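Mundero Mini-Grid Support Programme
Progress report to the Tirnham Fund, 11th August

Work since March has gone mostly into metering and the tariff study. The Mundero line now serves 311 households, and the second battery bank has been running alongside the first for 14 weeks. Riquelme supplied the inverters late, so the eastern spur is behind the plan we sent you.
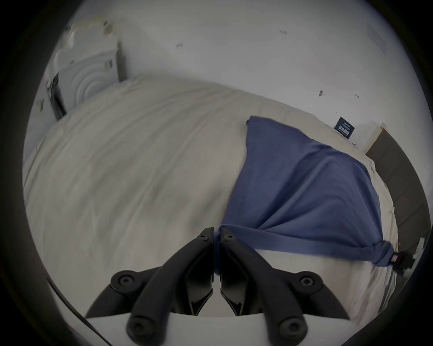

Blue cloth on a cream duvet, with the gripper closed on one edge.

Evening demand is higher than we allowed for. Most of it comes from small shops that stay open after dark, and the load model has been changed to match. We have kept the reserve margin as it was -- the utility asked for this and we saw no reason to argue.
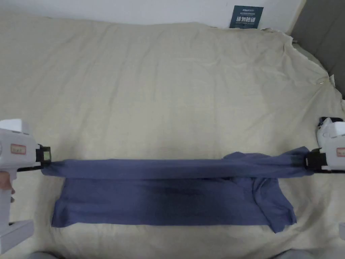 Training for line staff is on its second round. The first group has finished the fault-finding course and the safety module. The Vodthorpe office answered the technical queries by email, though replies on earthing took longer than they should have. A revised earthing note has gone to all sites.

Spending is around 25 per cent below budget, nearly all of it the unpaid balance on the spur. We expect to pay this once the inverters pass their checks.

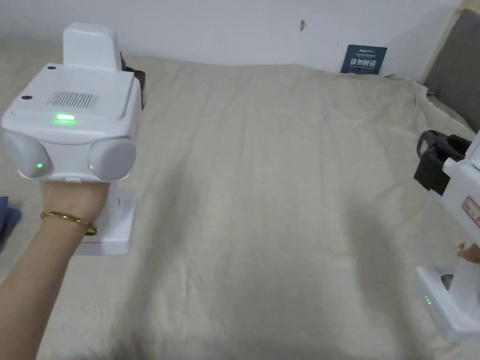

Meter readings are now sent in daily from all but the two hill sites, where the signal is poor. Those are still read by hand. We would like to move 2,262 from the travel line to buy radio links for them, and need your agreement in writing before we order.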